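Simulation & Test Practice > Reporting rules
Posted 8 March 2022 by florner_qa

We are rewriting our reporting rule for simulated kitchen tasks. The draft says a success rate may not be published unless the report also gives the object list, the camera view and the random seed for every scene. Dovano asked for this in January after two teams scored the same policy 16 points apart.

My concern is scene naming. "Sink, plate in basin" is accepted as a scene name today. It does not say which food item is involved or what else is on the counter. Start states under discussion, all with the granite counter:

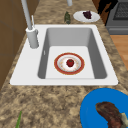
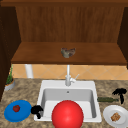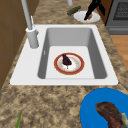
Tamer Saliba disagrees with the seed requirement. A seed reproduces a layout only on the same simulator build, so he would log full object poses and drop seeds altogether.

niven_bench wrote:
Poses are fine for layout but they miss friction and mass. We had 2,837 episodes with complete poses and could not reproduce the grasp failures. Log both, plus the build hash.

florner_qa wrote:
Both is acceptable. How many repeats per start state? The draft says eight.

hema_sim wrote:
Eight is too few. We use 32 and report the interval – not only the mean.

niven_bench wrote:
32 triples our compute bill. 16 with the interval stated would get my vote.

florner_qa wrote:
I will put 16 in the next draft and leave the item open.

Contact moderators | Copyright 2022 | Back to top
This site uses cookies. By continuing you accept our cookie policy.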